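Two-arm bench build, handout 3: grip and handover
Reading time: 3 min

Notes by Lorraine Te Moana, Uketti shared workshop. Bring last session's wiring sheet.

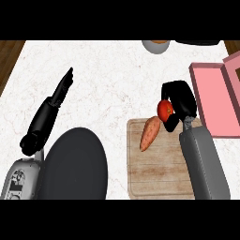 Carry on from where we stopped, i.e. both arms homed, both grippers answering. If yours doesnt answer, check the bus lead before you touch any code.

Simulator first, always. Same counter layout for everyone so we can compare logs. Tomato is the standard item, sweet potato if you finish early (long, tapers, rolls about, choose your grip line with care).

Closing force
- start low, go up in small steps
- stop at first firm hold. Do not chase zero slip
- log every 80 ms, 200 samples per run
- save the log before you reset!!

Idle arm
Park it clear of the board, fingers shut. Most crashes last term were the parked arm, wrong frame on the wrist joint. Vaughan Bright has a fix in the Plevarico folder, read his comments, the file name is misleading.

Real bench
Not untill your sim run passes. Speed cap at 200 in the config, leave it there. One person on the stop button, hands off the keyboard.

To do before next time
Finish force table. Swap the left finger pads if worn (Nivard drawer, second down). Sketch how you'd do a handover over the marble, paper is fine.

Questions: ask at the Uketti front desk | © Uketti workshop notes | Back to top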